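Plamcombe open day: a morning with the mug stands

I went to the Nendent open day in November mainly for the seconds table and stayed for the tour, which was free and came with a sausage in bread. Nendent makes small wooden kitchen goods in the old Tindall dairy on the Plamcombe road: mug stands, plate holders, bread boards, a spice shelf I have never seen in anybody's kitchen. The flyer promised we would leave "thinking differently about our benchtops". I left thinking mostly about how much bench a mug stand uses up.

The stand on show was the plain one, a post on a flat rectangular base with short pegs, and the plate holder had a spot on the brown mat as well.

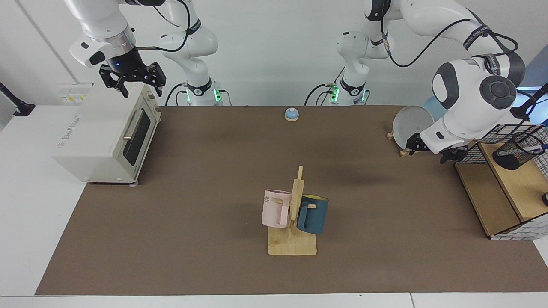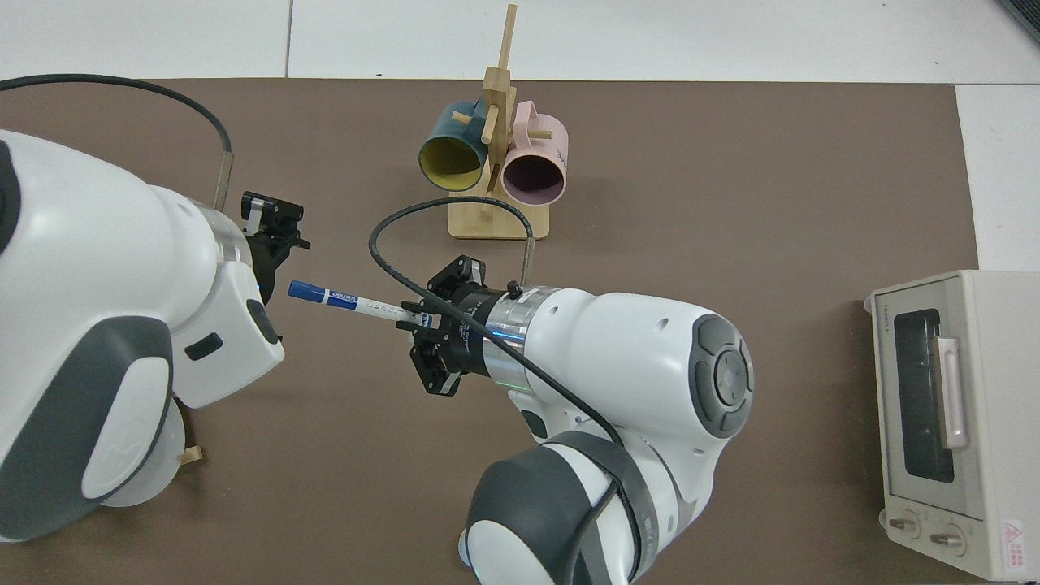 One visitor wanted to know why anyone needs a stand when a hook under a shelf costs next to nothing and takes up no bench at all. Our guide said hooks were fine if you owned your walls. I thought that was the best answer we got all morning, and I say that as someone who has lost part of a bond to four screw holes and some bad putty.

All the same, the visitor had a point. Put a toaster oven on a bench, add a stand for mugs and a holder for plates, and in most flats you have nowhere left to cut a sandwich. Nendent's brochure photographs its stand on a kitchen island with nothing but a lemon for company. Seeing one near an appliance with a door that has to open was more useful to me than the whole brochure, and I suspect I wasn't meant to take that from it.

The tour itself goes through six rooms. The first is the timber store, which smells terrific and where you learn very little, as the guide had to shout over a forklift. Second is cutting. Third is turning, where the pegs are made, and I could have stayed there until lunch. We were told the site puts out 3,000 stands a year, a number I would have guessed was much higher given how often I see the things in op shops. Maybe that is where they all end up.

Room four is sanding and was closed. Room five is assembly. The pegs go in with glue and a tap from a mallet, and every one is meant to sit at a slight upward tilt so the handle slides back towards the post. I asked what the angle was and was told it was "by feel". Fair enough, but at the seconds table later I picked up two stands with pegs that pointed in noticeably different directions, so somebody's feel was having a bad day.

Room six is called the Clokine room, after the new range, and I am less convinced by that. Clokine is the same stand with a heavier base and a rounded top on the post, and it sells for $100. I lifted both. The heavier base does help. Hang one big mug on the ordinary stand with nothing opposite and it has a definite lean to it; the Clokine sat still. Whether that is worth $100 when you could just hang your mugs in balanced pairs, as my mother did, I leave with you. The rounded top is said to be "kinder to the hand". I don't know what people are doing with their mug stands.

There is also the matter of which way a mug hangs. On a stand like this the mug goes on by its handle and the opening ends up facing out into the room. The guide told us this lets the mug dry properly. My own experience is that it lets the mug collect whatever is coming off the frying pan. If your stand lives beside the stove, and in a small kitchen it will, rinse before you pour. I raised this and was told the stand isn't recommended for beside the stove. It doesn't say so on the box. I checked.

The plate holder I liked more than I expected to. It's a low thing with pale pegs, and plates stand on edge between them. You can take the back plate without lifting the front one, which can't be said for the stack in my cupboard. It suits a plate with a proper rim and a reasonable weight. The shop had thin melamine picnic plates in one of theirs and they flopped about like playing cards. I'd also want to know how the timber goes after a year of drips. The answer I got was to oil it twice a year, and I won't, and neither will you.

The seconds table, then. It was set up in the loading bay and picked over well before ten. Marks in the grain, a few crooked pegs, one post with a knot right through it that I thought looked better than the firsts. Prices were in felt pen on the underside, and no two of the same item seemed to agree. I paid $22 for a plate holder with a chipped corner and didn't buy a mug stand. A board near the gate gave the number of people through the previous open day as 2,189. I would like to know where they all parked.

Would I go again? Probably, if I was already out that way. The turning room is worth the drive from the coast, the sausage was good, and the people on the floor plainly know timber. The trouble is the talk laid over the top of it. A mug stand is a decent object for someone with a bit of bench to spare and no cupboard near the kettle. It won't tidy a kitchen that has too many mugs in it. Before you spend anything, get your mugs out, see which ones you drink from in a week, and find out how far the handles stick out. The big soup-style ones knock against their neighbours on the short pegs, and there is no fixing that with a heavier base.

Parking is on the grass verge past the second gate. Toilets are through the shop. Card only at the seconds table, which caught a few people out, and the gate shuts at noon sharp.

Related
Dish racks that fit over a single sink, and two that don't
Plamcombe market: what's left after 11 am
Oiling bread boards: does it do anything?
Toaster ovens and where to put them

Contact | Copyright, all text and photos | Back to top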